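Lestetti 手持ちグリッパー 二台組(布もの対応)
製品案内 / 仕様 / デモ見学 / 注文について

商品の概要

Lestetti の手持ちグリッパーは、人が両手に一台ずつ持って使う道具です。服やタオルのような柔らかい物を、ロボットの指と同じ形の指でつかみ、その動きを記録することができます。ロボットの腕を買う前に、まず作業のデータを集めたいという研究室や会社から、よく問い合わせをいただいています。

このページでは、製品の内容と、2月に Gresuvberg の展示室で行ったデモ見学の様子を一緒に紹介します。仕様の表だけではわかりにくい製品ですので、見学の話も読んでいただければうれしいです。

セットの内容

・グリッパー本体 二台(左手用、右手用)
・交換用の指パッド 一組
・充電ケーブル 二本
・記録ソフト Muver の利用権(一年分)
・持ち運び用ケース

価格はセットで 3,180 ユーロです。送料と税金は別になります。一台だけの販売も相談できますが、布を広げる、たたむという作業は二台ないと難しいので、セットをおすすめしています。

使い方の流れ

電源を入れてから、Muver の画面で二台が両方とも表示されるのを待ちます。片方しか出ないときは、その一台の電源を入れ直してください。次に作業の名前を入力し、録画を始めます。一つの作業は短く区切ったほうが、後の整理が楽になります。一つのプロジェクトに保存できる作業は 999 件までです。それを超える場合は、新しいプロジェクトを作ってください。

引き金を引くと指が閉じ、ゆるめると開きます。強く引く必要はありません。初めての方は力を入れすぎることが多く、そうすると手首が早く疲れます。軽く握って、布の端を少しだけ深くつかむのがこつです。

デモ見学について

2月の見学会は午後2時から始めました。最初に当社の担当者が短い説明をして、そのあとはすぐに実演に入りました。説明を長くするより、つかむ動作を見ていただくほうがよいと考えたからです。

課題は家庭にある洗濯物です。ハンカチのように薄くて四角い物から始めて、シャツ、ズボンの順に難しくしていきました。ハンカチは角が見つけやすいので、見学の方が持ってもすぐにできます。シャツになると袖がどこにあるかわからなくなり、何度も持ち直すことになります。

いちばん質問が多かったのはジーンズでした。生地が厚くて重く、丸まっていると腰の部分と裾の区別がつきません。担当者がすすめたやり方は、片方のグリッパーで下を支えながら、もう片方で上をつかみに行く方法です。先に両方で持ち上げてしまうと、どちらの指も動かせなくなり、結局は置き直すことになります。

見学会には、布製品の検査をしている Haddad からも参加がありました。検査の現場では物を裏返す動作が多いそうで、たたむ作業より先に、裏返す作業を見たいという希望でした。この作業は当日の予定に入っていませんでしたが、最後に時間をとって試しました。次の見学会では、初めから課題に加えるつもりです。
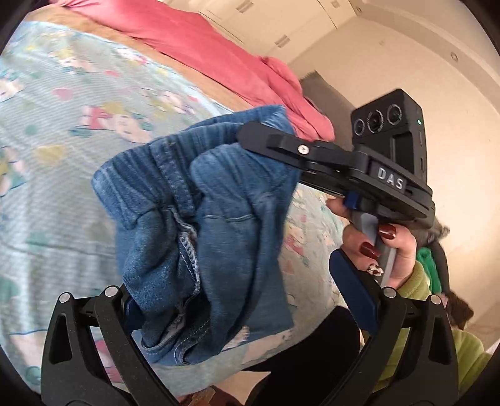 Haddad の感想は、厚い生地では指の閉じる強さよりも、どこをつかむかを人が迷っている時間のほうが気になる、というものでした。その迷いも記録に残るのなら、あとで消すのか、そのまま使うのかを先に決めておきたい、とのことです。

この点について、当社からの答えは次のとおりです。Muver では、録画のあとで区間を選んで印をつけることができます。迷った部分を消さなくても、印をつけて残しておけば、使うかどうかは後から選べます。ただし、印をつける作業は今のところ手で行いますので、件数が多いと時間がかかります。自動で候補を出す機能は準備中ですが、公開の時期はまだ約束できません。

お手入れと注意

指パッドに糸くずがつくと、布がすべりやすくなります。使用後は乾いた柔らかい布でふいてください。アルコールは使わないでください。指のまわりにはすき間がありますので、長いひもや細いレースを扱うときは、巻き込まないようにゆっくり動かしてください。

見学と注文の申し込み

見学は Gresuvberg の展示室で受け付けています。申し込みのときに、扱いたい布の種類を書いていただけると、同じような物を用意できます。実際の製品を持ってきていただいても構いません。見学の時間は、準備を含めて2時間近くみておいてください。費用はかかりません。

注文から発送までは通常四週間です。研究機関の方で見積書が必要な場合は、宛名と、希望する台数を問い合わせフォームからお知らせください。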